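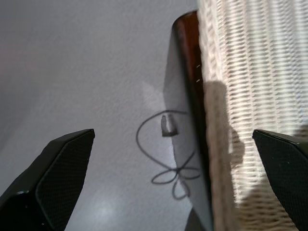 Tall dark panel with the reddish-brown edge, against pale gray.

Windden Panels: Questions We Get

What color is it, really?
Dark gray going on black across the broad side, with a reddish-brown strip down the narrow edge. In dim light the strip goes maroon and in good light it's closer to amber. We've stopped arguing with customers about which one is correct.

Can I get the edge in something else?
The Drikdale comes with a plain dark edge. Otis Baptiste, who does our finishing, considers it a waste of a perfectly good edge, but he'll make you one.

Will it scratch?
Yes. It's a smooth finish and it lives in a house. Wipe it with a soft damp cloth and keep the scouring pads for the oven.

Mine has fingerprints all over it.
Low ones or high ones? Low ones come off with the damp cloth. High ones too, but you'll need a chair.

My wall is bumpy. Does that matter?
Textured plaster is fine if the panel is standing free. If you're using wall clips, order the longer ones (Benavides kit), or you'll have a panel that rocks every time someone shuts a door.

How much can I hang on it?
Up to 62 pounds with the clips, nothing at all without them. A coat counts as something.

Why are the corners rounded?
We made 300 with square corners. Then we carried them through our own hallway and had to repaint the hallway.

Can I cut it down to fit?
You can, and the warranty ends at the same moment the saw starts. Cut from the bottom - the rounded corner at the top doesn't grow back.

Do you deliver upstairs?
One flight is included. After that it's a conversation with Arturo Caputo, who drives the van and has opinions about spiral staircases.

Is it the same as the Zostholm?
No, the Zostholm is a shelf. People keep ordering it by mistake and some of them keep it.

I ordered on Saturday and haven't heard anything.
We're closed Saturday. Orders get read on the next working day, starting at 8 a.m., in the order they came in. Please don't send it twice - you'll get two panels.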